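About us

Hello, and thanks for clicking through! I'm Berenice Bautista and I run Beladier, a small language school above the bakery in Clinham. We teach Spanish and French to grown-ups, mostly in the evenings, mostly to people who were told at school that they had no ear for it and believed it for far too long.

I started with one class of four in my front room. My sofa was the back row. We did verbs until the kettle boiled and then we did ordering cake, and by December I had a waiting list and a very patient neighbour. The rooms on Tekin Street came up soon after that, and I signed for them before I'd worked out where the chairs would come from (a church hall sale, and they still squeak).
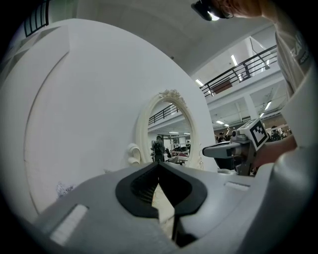

Abdelkrim Zaki wrote to us after his first term: I came for the French and was ready to hate the grammar, but we spent the whole first evening just talking badly to each other and I went home grinning. Please don't ever bring in a textbook with a cartoon dog.

We haven't, Abdelkrim, I promise.

So, how do we teach? You speak from the first evening. I don't mind if it's all in the present tense and half of it is pointing. We write things down afterwards, once your mouth has had a go. Groups are small, up to 20 for the big conversation nights and far fewer for the weekly classes, and you can move up or down a level without filling in a form or feeling silly about it.

Spanish is shared between me and Gumaro Tlapale, who does the beginners and is much better at songs than I am. Yolotzin Villaseñor looks after the advanced group. They're reading a whole novel together at the moment and arguing about the ending before they've got there — I can hear them through the wall. French is Jacinto Olvera's patch. He'll make you say "grenouille" until you're pleased with it.
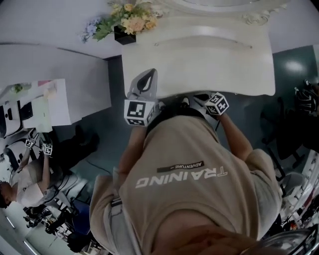
We also have Vuvitico, our swap evening, where you do half an hour in the language you're learning and half an hour in the one you already speak. The name was a typing mistake on a poster and it stuck. You don't need to be enrolled to come along, just bring something to nibble and put your name on the list by the door.

Fees are on the prices page, updated 4/26/26. You can pay by the term or by the month, and if money's tight, have a quiet word with me and we'll sort something out.

The easiest way to find us is the number 66 bus, which stops right outside the bakery. Go in by the green door, up the stairs and turn left. If you've reached the dentist you've gone one floor too high, but they're used to it and they'll send you back down.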